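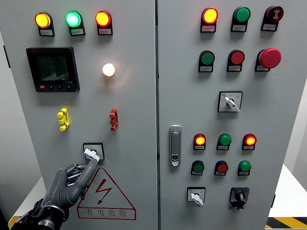 Evening all. I promised a few words on the old Kvaran night freight, so put the kettle on – this may run to several posts.

It ran from the docks at Ovport up to the Ilteo yards, 574 kilometres, leaving at ten at night with fish at the front, parcels in the middle and whatever else had turned up that day on the back.

My first trip on it was one September, riding along with Troels Dalsgaard, who drove it for 16 years and brought his own cushion. The limit was 1,000 tonnes over the hill, and he could tell you by the second bend if the yard had been generous with its sums!
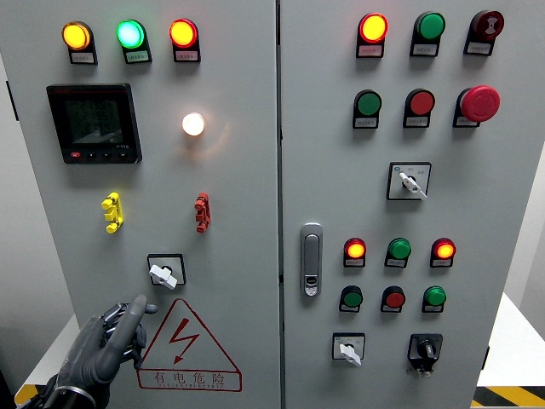

Did the night freight ever carry passengers?
Only railway staff, and they needed a signed slip from the Ovport yard office. I still have mine, tea stain and all.

Unnur Bjarnason has kindly lent me her working timetables, so I can now say the stop at Cumari was 200 metres short of the platform – the loop was there, and the crew walked back for their sandwiches.

More on Tuesday, when I'll get on to the fish vans and their dreadful brakes.

We use cookies to improve your visit. Accept | Manage

Home | Posts | Replies | Media

Recent from this author
Shunting at Ilteo in the snow
Frida Briem's signal box notebooks
Which way round did the brake van go?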